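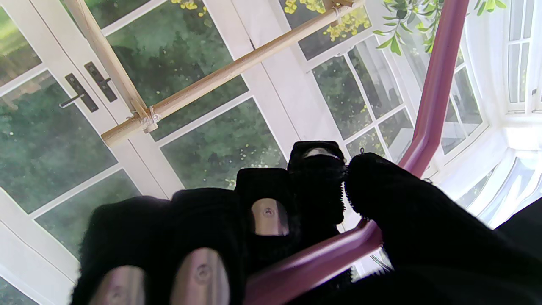
Gloved hand on the bent rod, stick frame behind it, garden doors at the back.

Open day -- questions people keep sending

When is it?
2026-07-07. Doors at 2, last demo starts at 7. Come any time between. The long demo is the first one, the rest are shorter and mostly repeats with whatever we changed in between.

Where do I go?
Uvska house, garden side. Don't ring at the street door, we won't hear it. Follow the path round and come in past the bay window.

Do I need a ticket?
No. If you're bringing a class or a group, write first so we can split you up. The room is small.

What will the robot be doing?
Handling work. Picking up rods and sticks, holding on, turning them, letting go. Stick frames lashed with string are part of it too, they're light and they wobble and that's the point. No walking, no dancing, no talking. Sorry to the kid who asked in February.

Is it running by itself?
Depends on the demo. Some of it is a person steering, some is the robot working from what it learned from people steering. Whoever is presenting will say which before they start. If they forget, ask them.

Why the fuzzy glove?
Most asked question, every time. Extra grip and it keeps grit out of the joints. The fingertip pads show through openings in it so they can touch things directly. It sheds. We have been through a few.

What happens if it drops something?
Then it drops something. We pick it up and go again. Expect this more than once, epecially in the early session when everybody crowds in.

Can I shake hands with it?
Not while it's powered. There is a spare hand on the side table, same size, no motors. Squeeze that one all you like.

Can my kids come?
Yes. Under 7 need an adult holding on to them in the demo room. There's a tape line on the floor. Please, the tape line.

Can I steer?
Sign-up sheet by the door, 3 minutes each. Fills up fast. Long sleeves rolled up and rings off before your turn.

Photos?
Fine. No flash -- it upsets the cameras. Video fine too.

Who are Jamar and Curar?
Names of our two demos. Jamar is the rod handling, Curar is the string and lashing one. Curar is newer and fails more. Also more fun to watch imo.

Is there parking?
Not really. A couple of spots on the lane, leave those for people who need them.

Food?
Coffee and something baked. Not in the demo room.

Who do I write to?
Musa Amadi, via the contact form. Put "open day" in the subject or it gets lost. Answers may be be slow the last week, we're setting up.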